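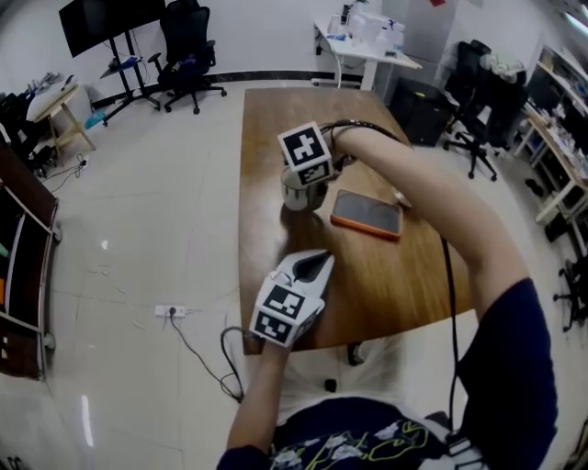 Cold floors, one prospective buyer told the design team, had been the main complaint in every house she had lived in, and she wanted to know whether a low-energy house would be any different in that respect before she asked about anything else.

News > Housing > Flellidmont

LOSONARI RELEASES FINAL SPECIFICATION FOR THE BALTON HOUSE TYPE

174 low-energy homes at Flellidmont to share one timber-framed design

July 2026

Losonari, the residential design practice, has released the final construction specification for the Balton, a timber-framed house type developed for the new neighbourhood at Flellidmont. The scheme comprises 174 homes, all built to the same fabric standard. Mthembu has been appointed as main contractor and will also assemble the wall and roof panels in its own workshop.

The Balton is offered in three plans: a two-bedroom terrace, a three-bedroom terrace and a three-bedroom end house with a side entrance. Wall build-up, floor build-up, window positions relative to the insulation and the layout of the ventilation ducts are common to all of them. Differences between plans are confined to room sizes, stair position and the arrangement of the ground floor.

Losonari began work on the design with a review of the thermal bridges found in its earlier timber-framed houses. The review identified the junction between ground floor and external wall as the weakest point in most of them. In those houses the floor insulation stopped at the inner face of the blockwork upstand and the wall insulation started above it. Heat passed through the gap between the two, and the lowest strip of wall was colder than the rest of the room.

In the Balton, the floor slab sits within a continuous tray of rigid insulation. The edge of the tray rises to meet the underside of the wall panel, and the sole plate bears on a load-bearing insulating block. The wood-fibre insulation on the outside of the panel runs down past the block and laps the tray. A render board protects the lower section where it meets the ground, and the external paving is kept below the level of the sole plate.

Wall panels

Each wall panel is a closed unit with a timber stud frame, cellulose insulation between the studs and a wood-fibre board on the outer face. The inner face is an airtight board with taped joints. A service void is fixed on the room side of that board, so that cables, pipes and back boxes do not pass through the airtight layer. Penetrations are limited to the incoming services, the ventilation intake and exhaust, and the waste pipes.

Panels leave the workshop with insulation and airtight board already in place. Windows are fitted on site. The design team considered fitting them in the workshop and decided against it on grounds of panel weight and the width of the access road at Flellidmont, which limits the size of crane that can reach the rear plots.

The panel drawings show the position of every stud, including additional studs behind kitchen wall units, stair handrails and bathroom grab rails. Buyers will receive a copy of the drawings for their own house. Losonari has recommended that they be kept with the deeds, as fixings made through the service void into the airtight board would need to be sealed.

Windows and shading

Windows are triple glazed, in timber frames with an aluminium facing on the outside. They are set in line with the insulation and supported on brackets. The outer edge of the frame is covered by the wood-fibre board, leaving a narrow margin of frame visible from outside.

Summer temperatures were modelled separately for each orientation. South-facing windows have a fixed shade above the head. West-facing living rooms, which showed the highest evening temperatures in the model, have sliding external shutters. Shutters are not provided on north elevations. Internal blinds are left to the buyer and were given no credit in the calculations.

Every bedroom has a window that can be left open at night in a secure position. On the ground floor this is a narrow side-hung vent behind a fixed louvre.
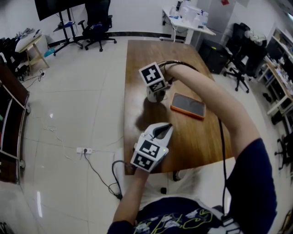 Can the windows be opened in winter?

They can be opened at any time of year, but the ventilation system supplies enough fresh air without it, and the heating will need to make up any heat lost while a window is open.

Ventilation and heating

A mechanical ventilation unit with heat recovery is located in a cupboard off the first-floor landing. Supply air is delivered to bedrooms and living rooms; extract air is drawn from the kitchen, bathroom and ground-floor WC. Ducts run within the depth of the open-web floor joists, and no duct crosses a structural beam. The cupboard door opens through its full width and the filters can be changed by the occupant without tools.

Noise from the unit was raised by several buyers at the design stage. The specification now calls for a silencer on each of the main supply and extract branches, anti-vibration mounts below the unit and a solid cupboard door with perimeter seals. The cupboard does not share a wall with the main bedroom in any of the plans. Cross-talk between bedrooms is controlled by giving each room its own duct from the distribution box.

Space heating is by an air source heat pump with a hot water cylinder. Radiators are sized for a low flow temperature. Underfloor heating was omitted: with the insulated tray in place, the modelled surface temperature of the floor remains close to that of the room air, and the additional pipework could not be justified on cost. Floor finishes are timber in living rooms and linoleum in kitchens and bathrooms.

The heat pumps stand at the rear of each plot on a concrete base. Where two gardens adjoin, the units are placed on opposite sides of the plots — the site plan shows a mirrored arrangement along each terrace — so that no two units face one another across a fence.

Materials

Structural timber is graded softwood throughout. Cladding is untreated larch on the upper storey and lime render below. The larch will turn grey, at a rate that depends on exposure, and north and south elevations will differ for a number of years. Losonari has advised against oiling or staining the boards, as a surface finish would require regular renewal and access equipment.

Roofs are covered in clay plain tiles on the terraces and standing-seam metal on the end houses, where the pitch is lower. Rainwater is led to planted channels along the shared paths. The channels are lined only where they pass within a short distance of foundations.

Cement use is limited to the ground floor slabs, the foundations and the heat pump bases. Garden walls are built in reclaimed brick with lime mortar. Brick from the former packing sheds on the Flellidmont site has been cleaned and stored on pallets for this purpose, and any shortfall will be met from local reclamation yards.

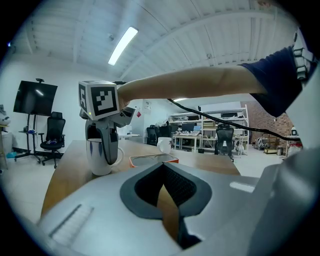

A hand-held gripper in use over a wooden table.

Shared building

The neighbourhood includes a shared building of 592 square metres, built from the same panels as the houses. It contains a laundry room, a workshop, guest bedrooms and a hall with a kitchen. The hall spans the full width of the building on glued laminated beams and is the only part of the scheme to depart from the standard floor joist.

The guest bedrooms have allowed the house plans to be reduced. Buyers consulted on the early drawings were asked whether they would give up a spare bedroom if rooms for visitors could be booked nearby. A majority of those replying were in favour, and the four-bedroom plan shown at that stage was withdrawn.

Cycle storage is divided between the shared building and small covered stores at the end of each terrace. Car parking is at the edge of the site. Paths between the parking area and the front doors are wide enough for a removal van or emergency vehicle and are surfaced in resin-bound gravel, with removable bollards at either end.

Testing and handover

Each house will be tested for airtightness twice. The first test takes place when the panels are up and the windows are in, before the service void is boarded, so that leaks can be traced and sealed while the airtight layer is still exposed. The second takes place at completion. Mthembu will not begin boarding a house until the first test result has been accepted in writing by Losonari.

Ventilation flow rates will be measured room by room at completion and the results entered on a sheet fixed inside the unit cupboard. Heat pump settings will be recorded on the same sheet. Temperature, humidity and electricity use will be monitored for two years in a sample of the houses, subject to the agreement of the occupants, and the readings will be compared with the design model.

Groundworks on the first terraces began in March. Panel assembly follows the order of the terraces from the eastern boundary, and the shared building is programmed to be ready for use before the last of the homes is handed over. A complete wall and floor junction has been built at full size in the Mthembu workshop and can be inspected by appointment.

Notes to editors

Losonari is a residential design practice specialising in low-energy timber housing. Mthembu is a building contractor with its own panel workshop. The Balton specification, including junction details and duct layouts, is available on request as a set of drawings with a written schedule. The drawings may be reproduced with acknowledgement — dimensions should be taken from the figures given and not scaled from the sheet.

Enquiries about house sales should be directed to the Flellidmont sales office and not to the design practice.

Contact the press office | © Losonari | Back to top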